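Section 4: Preparing the Studio for a Recorded Author Interview

These instructions apply to presenters and producers using the Noteo recording desk at the Tustow studio. They replace the April edition.

1. Switch on the desk and wait until both channel lights are steady.

2. Seat the guest across from the presenter and place one microphone in front of each speaker.

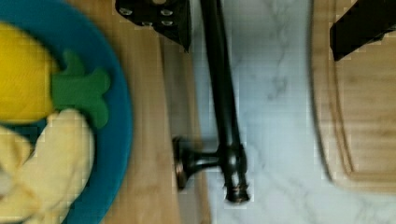

3. Ask each speaker to read a short passage aloud at normal volume. Adjust the input level until the meter stays within the green band.

Caution: Do not connect or remove a microphone while its channel is open.

4. Enter the program title and the guest's name in the log. Check the spelling of the name with the guest.
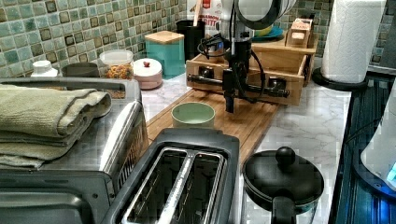 5. Press Record, leave a short silence, and begin the introduction. The desk holds 700 minutes of sound — older programs must be moved to the Manalo archive before this limit is reached.

Note: Readings from a published book require the publisher's written consent. Attach the consent form to the log entry.

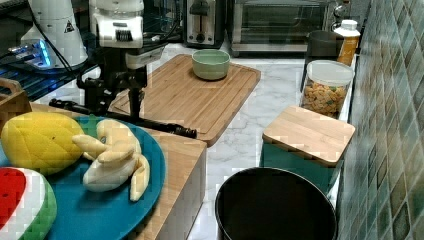
6. At the end of the interview, press Stop once and keep the desk switched on until the Saved message is displayed.

7. Play back the opening and closing 2 minutes. If either is distorted, report the fault to Tiina Keskinen, Rorkier Broadcast Services, extension 447.

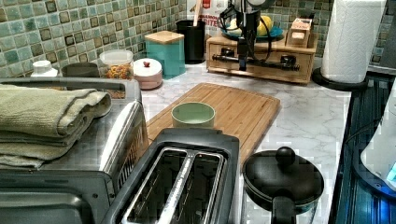 Issue 2, November 2023

8. Close both channels, return the microphones to their cases and sign the log.

Caution: Recordings left unsigned will not be scheduled for broadcast.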